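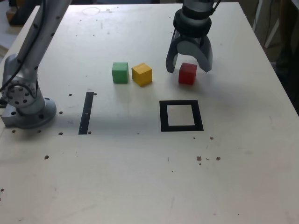

Rostam Rezaei thinks we should stop writing "reset the blocks" in the run sheet, since everyone who reads it does something a little different, and he would like the rule to say which block goes where before the arm is enabled. I grumbled when he brought it up over coffee, but I've come round to it, and this entry is my try at putting the rule into words (please scribble on it, all of you!).

August, 4:40 pm, bench notes, run sheet 301

Start layout for the Calen task: green, yellow, red from left to right as seen from the front, with the red one given a bit of room so the fingers can come down on both sides of it. The black square stays empty at the start. If a block is already sitting in it, the run doesn't count, however nice it looked.

Hands off the table before enable. I know we all like to nudge a block straight at the last second, me more than anyone, but the person at the stop button says "clear" out loud and then waits for an answer. A nod is not an answer. I'd like that one in the Nombridge binder too, if they'll have it.

Speed stays at the teaching setting until the fingers have closed and opened once over each block. After any change to the cables we go back to the slow setting, even if it was only a clip that moved.

Tape: don't peel or re-lay the markers between runs. If one lifts, stop, write it down, and start a new sheet number. Sheet 301 stays open until Rostam has read this.

Still to settle: whether a crooked block counts as a wrong start. I say no, within reason. Rostam says write down the reason.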